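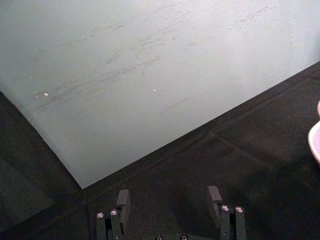
Scuff marks on a pale board, with a dark surface underneath.

Riders roll into Relcombe after 412 miles on the road

RELCOMBE – The long-distance cyclists who set out from Okevlow at the start of the week came over the last hill into Relcombe on Saturday afternoon, sunburned and hungry and in very good spirits, with 412 miles behind them and a hot supper waiting at the fire hall.

There were 35 of them at the finish, the same number that left, and anyone who has followed this ride over the years will know how seldom that happens. Last year the group lost four riders to sore knees and one to a cousin's wedding that had slipped his mind. This time everybody made it, including a father and daughter on a tandem that spent most of the second day making a noise like a screen door.

The Gatchalian Ride, as it has been called for as long as most people here can remember, isn't a race and never has been. Riders carry their own gear, sleep wherever a town will have them, and start out each morning whenever they feel like it, which for a good many of them is a fair bit after breakfast. The longest day this year was the third, up the valley and over Flokach Pass, and it was by all accounts a hard one. The wind came straight down the road from noon onward, and the last of the group didn't reach the campground until after dark, where the early arrivals had kept a pot of chili going for them (there was some cornbread too, but it didn't last).

The day after was a gentler affair, a 40-mile roll down the far side with hardly a pedal stroke needed for the first hour. Several riders stopped for pie at the diner at the bottom of the grade and stayed long enough to order lunch as well. One woman who had ridden all the way from home just to reach the starting line told us she had eaten more pie that week than in the whole of the year before, and that she planned to keep it up.

Not everything went smoothly. A washed-out stretch of the river road sent the whole group on a detour along gravel on the fifth day, and there were more flat tires that afternoon than on all the other days put together. The hardware store in the next town sold out of patch kits before closing time, and the owner then drove home and came back with a coffee can full of his own, for which he wouldn't take a penny.

Folks in Relcombe did themselves proud at the other end. The fire hall supper fed 200 people, counting families and neighbors who came out to cheer, and the school opened up its gym and showers so that the riders could clean up before they sat down – a kindness to everyone at the table. A few tents were still up behind the ball field the next morning, and nobody seemed in any hurry to take them down.

Next year's ride will go the other way around, from Relcombe back to Okevlow, with the pass coming on the second day while legs are still fresh. Sign-up opens in October at the Relcombe library, and riders who need a bed the night before the start can put their names down at the same desk.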